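Soft fingers for a shed-built gripper

My gripper used to squash everything, so I spent Friday arvo at the Olville shed sorting out the fingers. A few things I picked up:

Round the pads right off — square corners dig in and leave a mark.

Drop the closing speed before you touch the force. I went from 31 to 20 and it was heaps gentler!

Practise on fake fruit. Real grapes go everywhere (ask my good jumper).

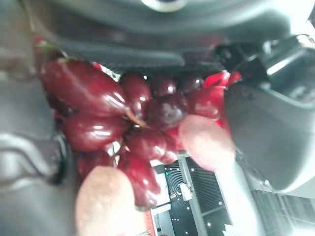 Plastic-looking grapes, pinched between the two pale pads.

Give the pads a wipe now and then, too — dust makes them slippery.

Recent tips
Taming cable clutter on a small arm
Storing filament through a humid summer

Last updated: May
Contact | © Purholm Shed Notes | Back to top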